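Home Projects People Login

Grarar project, group 4 report
27th January
by Awuor Ondieki and Ashraf Ragab

What we did: collect demos so the arm can learn to pick up things it hasnt seen. One of us drives, one resets the floor and writes the log. Divya Fernandes wanted 2000 episodes by July. We have 9 sessions done, so not close yet.

Objects get swapped every session. Brushes, poker chips, dice, a microphone, whatever people brought in. Long thin things are the hard ones. Grip too high and the other end swings, and then the placing part of the demo is messy.

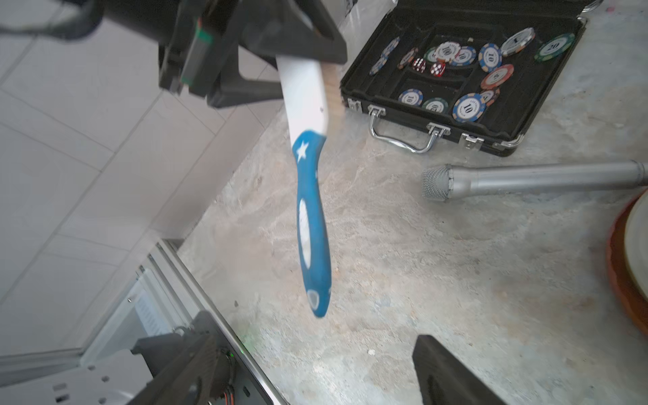
We kept the messy ones at first, then Fouad said to tag them instead of mixing them in. So now every episode gets good / bad / redo. Took about 12 hours to go back thru the old ones. Should of done it from day one.

Problems: start pose drifts between drivers. Ashraf goes slow, Awuor goes fast, and the model seems to copy both and stutters. Fix for now is a fixed start pose and a speed cap. Not tested enough to put numbers here.

Next: more clutter, more drivers, train again on good only and compare.

Related
Flundness: wrist camera notes
Gullcombe arm setup, part 2
Alaoui labeling sheet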